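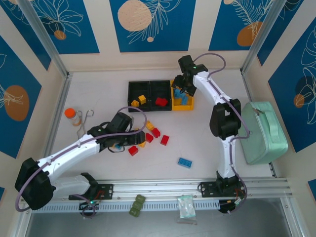

白色桌面上的黑色双格托盘与黄色小托盘,盘中分别放有黄色、红色和浅蓝色积木

积木分色

积木分色,又称按色归盘、色块分拣,是把混放的小块积木依颜色分别放入托盘、盒或格子中的整理活动。它既是收纳积木的一种日常做法,也是幼儿园和家庭中常见的桌面练习。所用器具一般包括一批颜色不同的小块积木、一只或数只浅托盘,以及一张足够平整的桌子。

积木分色与按形状分拣(分形)、按大小分拣(分号)并列,三者常统称为“积木归类”。其中分色的规则最容易说明,一般排在最前面。

名称

“分色”一词在印刷行业另有所指,指把彩色图像拆成若干色版。在玩具和教具领域,“分色”只表示按颜色分开放置,不涉及颜料或染料的处理。部分教师使用“归盘”的说法,强调动作的终点是托盘。“色块分拣”多见于教具目录。口语中也有人直接称为“分颜色”或“收积木”,后者不一定要求分色,使用时需根据上下文判断。

英语中相近的说法有 colour sorting 和 block sorting,前者适用于任何有颜色差别的小物件,如纽扣、木珠、夹子等。

器具

积木

用于分色的积木以小块为主,常见形状为立方体和长方体。边长过大的积木占用托盘空间,一格只能放一两块,分拣的过程很快结束。过小的积木不易拿起,也容易滚落桌下,且不适合年龄较小的儿童。

颜色方面,初次练习多选差别明显的颜色,红、黄、蓝三色的组合最为普遍。浅蓝与浅绿、橙与红等相近的颜色通常留到后一阶段使用。同一颜色的积木应尽量来自同一批次,不同批次之间的色差有时会让操作者犹豫,把同一种蓝色分成两堆。

材质有木、塑料、泡沫和硅胶等几种。木制积木表面涂漆,长期碰撞后棱角处的漆会脱落,露出木色。塑料积木颜色稳定,可以水洗。泡沫积木声音小,适合在集体教室使用,缺点是重量过轻,碰到袖口就会移位。

形状和颜色可以同时变化,例如黄色全部为立方体,红色全部为长方体。这样的组合降低了难度,操作者看形状也能得到正确结果。若要单独练习辨色,则每种颜色中应包含同样的几种形状。

托盘

托盘是积木分色中最主要的容器。与深盒相比,浅托盘的内容一眼可见,放错的积木容易发现,也便于用手指取出。

单格托盘只放一种颜色,需要几种颜色就并排摆几只。分格托盘在一只盘内以隔板隔开,双格最为简单,也有四格和六格的。两类托盘可以混用,把一只双格托盘和一只单格托盘紧靠在一起,便得到三个放置区。并排的托盘之间如果留有空隙,积木可能落入其中,因此多数使用者会让托盘的边缘相接。

托盘本身的颜色对练习有一定影响。黑色、白色和灰色的托盘属于中性盘,不提示应放的颜色。彩色托盘分为两种用法:一种是同色盘,黄盘放黄积木,红盘放红积木,相当于把答案写在盘上;另一种是异色盘,例如黄盘中放蓝积木,操作者须依照盘中已有的积木判断,不能依照盘的颜色。异色盘对刚开始练习的儿童有干扰,常见的错误是把黄积木放进黄盘。

隔板高度一般低于积木的高度或与之持平。隔板过高时,手在格内转动不便;过低时积木容易越过隔板滑入邻格。

桌面

白色或浅色的桌面便于看清彩色积木。花纹桌布会使小块积木不易辨认,黄色积木在原木色桌面上也有同样的问题。桌面反光较强时,可以调整灯的位置,或在桌上铺一块素色垫布。

收纳袋与其他物品

积木不用时可装入束口袋或盒中。袋的优点是占地少,倒出时积木自然混合,无需另外打乱。桌上常有与分色无关的物品,如水瓶、剪刀、铅笔等。有儿童参与时,剪刀通常先行收走,水瓶移到桌角或另一张桌上。在面向较大儿童或成人的练习中,也有人有意留下几件杂物,要求操作者只拣积木,其余物品保持原位。这种做法称为“带杂物分色”。

方法

基本步骤

先将托盘放在桌子靠里的一侧,积木散放在靠近操作者的一侧或桌子中央,两者之间留出手臂移动的空间。每一格内先放入一块积木,作为该格的样品。随后逐块拿起散放的积木,与样品对照,放入相应的格中。桌面上没有剩余积木时,再检查一遍各格。

检查时可将托盘轻轻倾斜,使积木聚到一边,颜色不同的积木会比较明显。

逐色法与逐块法

逐色法是先拣完一种颜色,再拣下一种。操作者在一段时间内只需记住一种颜色,手的去向也固定,适合数量较多的情况。缺点是桌面要反复查看,颜色有几种就要看几遍。

逐块法是拿到哪一块就分哪一块,从最近的一块开始,依次向外。桌面只需查看一遍,但每一块都要重新判断去向。数量少、颜色少时,两种方法所用时间相差不大。

实际操作中,两种方法往往混用。多数人先以逐块法清理手边,剩下零散几块时转为逐色法。

双手操作

双手分色有两种安排。一种是左右手各管一侧,左手只取左半边的积木,右手只取右半边的积木。另一种是左右手各管一种或几种颜色。前者移动距离短,后者判断简单,但两只手容易在桌子中央交叉。托盘放在正前方时,两只手都能够到各格;托盘偏向一侧时,远的那只手需要越过桌面,通常由近的手代劳。

两人合作时也采用类似的安排,各坐桌子一端,托盘置于中间。

摆放要求

积木放入格中后是否需要排齐,各处做法不一。只要求归类的,积木堆在一起即可。要求排齐的,一般从格的内侧角开始,逐排向外。同一格内允许叠放与否,也应事先说明。立方体叠两层较为稳定,长方体宜平放。

难度与变化

常用的难度调整方式有增加颜色、选用相近颜色、增加块数、改用异色盘以及限时。教育工作者奥宾纳·奥卡福(Obinna Okafor)编写的《桌面归类手册》将积木分色列为8级,第一级为两种颜色、同色托盘,最高一级同时要求颜色和形状,并带杂物。该手册建议每次练习不超过5分钟,并建议每一级更换一次托盘的位置,避免操作者只凭位置记忆放置。

反向分色是一种变化形式。开始时积木已经分好,其中混入一两块颜色不符的积木,要求找出并换回。这种形式准备时间较长,练习本身较短,多用作检查。

盲袋分色从不透明的袋中逐块摸出积木,每次只能看到一块,因此只能使用逐块法。

成套用品

市面上的分色套装一般包含积木、托盘和收纳袋,也有只售托盘的。

Vuverik 的套装编号为3398,配一只双格托盘和6种颜色的积木,说明书为折页。Altum 出售的托盘有单格和双格两种,外缘平直,可以紧靠摆放。Haruna 的产品以泡沫积木为主,托盘较浅,附束口布袋。Jetov 早期的套装使用圆形托盘,因并排时缝隙较大,后改为长方形。

不同品牌的积木尺寸没有统一规定。将一个品牌的积木放入另一品牌的托盘时,可能出现格宽不足、最后一排放不下的情况,混用前宜先试放一排。

自制用品也很普遍。浅的纸盒盖、文具盘和制冰格都可以代替托盘,在纸盒中粘一条硬纸即成双格。制冰格的格子小,每格一般只放一块,适合数量少的练习。

常见问题

漏拣。积木被其他物品或手臂遮住,结束时仍留在桌上。瓶子、袋子的后方和托盘外缘是漏拣最多的位置。

错格。多发生在双格托盘上,松手时积木碰到隔板,落入邻格。将手降低后再松开可以减少这种情况。

带动。取托盘内的一块积木时,旁边的积木被一同带起。积木堆放较密时容易发生,可先用指尖将目标拨开。

托盘移位。空托盘较轻,手腕碰到时会滑动,可在盘底垫一小块防滑布。

保养与存放

塑料积木和塑料托盘可用温水和中性洗涤剂清洗,晾干后装袋。木制积木不宜浸泡,以拧干的湿布擦拭即可。托盘的格角容易积灰,可用软毛刷清理。

存放时托盘可以叠放,积木装袋后置于最上面一只托盘内。彩色积木长期受日光照射会褪色,红色和黄色较为明显,宜放在避光处。缺失的积木应按颜色登记,补充时与旧积木放在一起对照后再混入。

参见

积木
形状分拣
分格托盘
串珠
桌面收纳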